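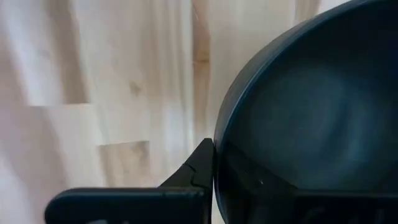

## 4. Recording examples: nesting bowls

This section covers recording demonstrations for the bowl-nesting task on a Skerkex station. It assumes that the arm is bolted down, the cameras are calibrated (section 3) and the operator has finished the free-motion practice in section 2.

One example, called an episode in the software, is a single attempt by the operator to place one bowl inside another. The learning system is trained on the camera images and the joint positions together, so an episode with good motion and a missing camera stream cannot be used.

### 4.1 Before you start

1. Clear the tabletop of anything that is not part of the task. Cups, tape and pens must go on the side shelf.
2. Wipe the table and the bowls with a dry cloth.
3. Switch on the arm and wait for the self-test to finish. Keep hands off the arm until it does.
4. Open the recorder and choose **New session**. Enter the station name, your operator number and the task code from the job sheet.
5. Look at each camera view in the preview pane. The wrist view must show the gripper fingertips. The fixed view must show the work area of the table and the gripper when it is raised above the bowls.
6. Record a short test episode and play it back. If one view lags behind the other, stop and restart the recorder.
7. Delete the test episode.

**Note:** Changes in daylight do not need correcting. Leave the blinds as they are for the whole session and do not alter the exposure settings halfway through.

### 4.2 Setting out the bowls

1. Take the bowls named on the job sheet. Check each for chips before it goes on the table.
2. Place them upright within reach of the arm, in the arrangement shown on the recorder screen. The arrangement need not be exact. Small differences between episodes are wanted.
3. If the job sheet calls for a starting stack, set it by hand with the smaller bowl on top and the rims level.
4. Leave enough room at the grasp point for one finger to pass down the outside of the rim. Bowls may otherwise stand close together, and one may partly hide another from the fixed camera.
5. Step back behind the yellow line and press **Ready**.

**Caution:** Never reach in to straighten a bowl while the arm is live. Press **Hold**, wait for the tone, then move the bowl.

### 4.3 Recording an episode

1. Read the instruction on the screen in full. It names the bowl to be moved and the bowl it goes into.
2. Press the left pedal to start recording.
3. Bring the gripper above the bowl with the fingers pointing down. Pause briefly.
4. Lower the gripper until one finger is inside the bowl and the other is outside, with the rim between them.
5. Close slowly. Stop closing when both fingers touch the wall. Ceramic bowls slip if gripped at the very edge and can chip if squeezed hard.
6. Lift straight up until the foot is well clear of everything on the table.
7. Move across at a steady speed. Do not swing the bowl over the edge of the table.
8. Lower it into the target bowl, keeping it as level as you can. Let it settle before you open the fingers.
9. Open, raise the gripper clear of the rim and return to the rest position.
10. Press the left pedal again to stop.
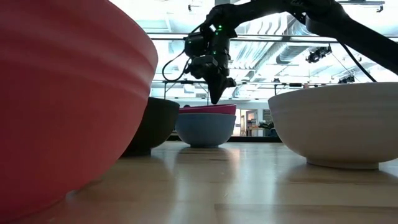
The Blomqvist trial team asked whether the pause in step 3 could be dropped, as it adds time to every episode and some operators forget it anyway. Keep it. The pause gives the system a clear point between approaching and grasping, and sessions recorded without it have to be trimmed by hand. A second or less is enough.

If you miss the grasp, open the fingers, go back up and try again within the same episode. Up to 2 retries are allowed. These episodes are useful and should be marked **Recovered**, not deleted.

### 4.4 Marking the result

When the recording stops, the software asks for a result. Choose one:

| Result | When to use it |
|---|---|
| **Good** | Placed at the first attempt, nothing else disturbed |
| **Recovered** | Placed after one or more retries |
| **Failed** | Not placed, or placed in the wrong bowl |
| **Discard** | Camera fault, person in the work area, emergency stop |

Mark what happened in the episode you have just recorded. If you are unsure, play it back before choosing. A failed episode marked as good does more harm than a lost one.

A bowl that ends up tilted inside the target counts as **Failed**. A bowl that touches a neighbour without moving it may still be **Good**.

### 4.5 Resetting

1. Press **Hold** and wait for the tone.
2. Return the bowls to the table by hand.
3. Change the arrangement when the screen asks you to. It asks after every 16 episodes.
4. Step back and press **Ready**.

**Note:** Do not use the arm to reset unless the job sheet lists reset as a task of its own. Unlabelled reset motion has caused trouble in earlier sets, including the February set from the Dillholm site, which had to be sorted again from the start.

### 4.6 Session length and targets

The full set for this task is 3,000 episodes across all stations. There is no daily quota. Swap operators at the break shown on the rota, or sooner if grips become hurried. Where two operators share a station, each must log in under their own number, as the set is checked for balance between operators.

### 4.7 Closing a session

1. Send the arm to the rest position and switch off motor power.
2. Choose **Close session**. Check that the episode count matches the tally on the job sheet.
3. Start the upload to the Stornville store. Leave the station on until the status line reads **Complete**.
4. Put the bowls back in their crate with a cloth between each.
5. Report any chipped bowl on the job sheet and take it out of use.

**Caution:** Motor power off does not lock the joints. The arm can sink under its own weight, so support the forearm before switching off if it is not in the rest position.

If the upload stops with error 21, the local disk is full. Do not delete episodes to make room. Note the session name and contact support.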